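Moving a 49-liter tank up two flights of stairs - do I really need to empty everything?
Reading time: 5 minutes
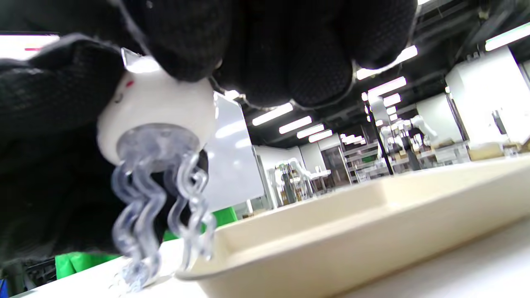 Akinyi Ondieki
Thread starter, member of the Freshwater Beginners section

13 May 2025

Hello all. I am moving in August to a new apartment in the same city, and I have one small planted tank of 49 liters. The jellyfish ornament will come too, my daughter has already decided this. My problem is the rest.

The drive is short, 20 minutes if there is no traffic. At the end of it there are two flights of stairs and no elevator. In the tank I have eight ember tetras, a group of cherry shrimp that breed without asking me, two nerite snails, and a lot of cryptocoryne which took almost a year to look nice. The filter is a small Condura sponge filter with an air pump.

My questions are these:

Must I remove the substrate, or can it stay in the tank with a little water on top? I have read both answers, written with the same confidence.

How much of the old water should I keep? My brother-in-law says all of it. He will not be the one carrying it.

Can the fish stay in a bucket for one afternoon, or is it better to buy a second small tank and run it in the new place before?

I thank you in advance. I have done a house move before but never with animals.

---

pebblewick wrote:

Welcome. You can leave the substrate in if the tank is that small, plenty of people do it. Drain until the water is just above the gravel, put damp paper towel over the plants, and carry it level with two people. Slide a board under it first. The bottom glass does not like to be held only at the corners.

Keep the sponge wet in a bucket of tank water. That is where your bacteria live, mostly. The water itself carries very little.

---

oldsump wrote:

I disagree with leaving the substrate in. I moved a tank this way once, with all the sand inside, and a seam opened three days after. It was on a laminate floor. I had the downstairs neighbor at my door before I knew about it myself.

Sand plus water is heavy and it shifts when you tilt on the stairs. Two flights means two turns, minimum. Take it out, put it in buckets, keep it damp, put it back. It costs you one hour.

---

pebblewick wrote:

What size was it though?

---

oldsump wrote:

Bigger than hers, I admit. But a seam is a seam.

---

Akinyi Ondieki wrote:

Thank you both. The crypts are my worry with oldsump's method. If I dig them up they will melt, no? They melted when I only changed the light.

---

marta_k wrote:

They will melt a little whatever you do. Leave the roots alone if you can and do not throw away plants that look dead, they come back from the roots in some weeks. I moved mine with the substrate in and they still dropped half of the leaves. Then they grew back thicker.

For the fish: bucket with a lid, half full, so there is air above the water. Stop feeding them the day before. A battery air pump is nice to have. The shrimp should travel separately with a piece of moss or a net to hold on to.

---

Gravelrash wrote:

Don't buy a second tank just for this. You would have to cycle it and you have enough to do in a moving month. Bucket is fine for one afternoon.

Has anybody used the Swai insulated bags? They are sold for frozen food but I see them recommended for fish transport.

---

marta_k wrote:

I have one. It keeps the temperature steady enough for a short trip. For 20 minutes in August I would say any cooler box does the same work.

---

Akinyi Ondieki wrote:

I asked a moving company for a price, Tekance, and they told me they do not take "live animals or containers which held live animals." So even the empty tank they refuse! I will take it in my own car then, on the back seat, with a blanket.

About the water - what is the final opinion? The new place has a different supply, I think. The building is on the other side of the river.

---

oldsump wrote:

Floor of the car is better than the seat. Seats slope toward the back. Put a yoga mat under it.

Water: test the tap in the new apartment before the move, when you go to get the keys. If hardness is close to yours, keep half and top up slowly. If it is very different, keep more, and change over in small steps during the next weeks. The shrimp will care more than the tetras.

---

pebblewick wrote:

Agree with this part. Drip it in with airline tubing and a knot, take your time.

I still say leave the substrate, for a tank of this size with careful people.

---

oldsump wrote:

And I still say buckets. She can decide, it is her deposit.

---

Akinyi Ondieki wrote:

I have decided for something in the middle. I will take out the gravel from the front, where nothing grows, and leave the back part with the crypts in it. My cousin will help on the stairs and we will have the board below. The tap test I will do in July, when I get the keys, and post the numbers in this thread.

One more question, a small one. How soon can I put the light back to the normal hours?

---

marta_k wrote:

Six hours for the first week, then go up slowly. If you see algae, go back down.

---

This thread has 2,767 views.

Related threads
- Cherry shrimp hiding after a water change
- Sponge filter bubbles too loud at night, Ergate pump
- Best stand for a small tank on an uneven floor
- Crypt melt: when to trim and when to wait

We use cookies to remember your login and your reading position. Accept all | Manage settings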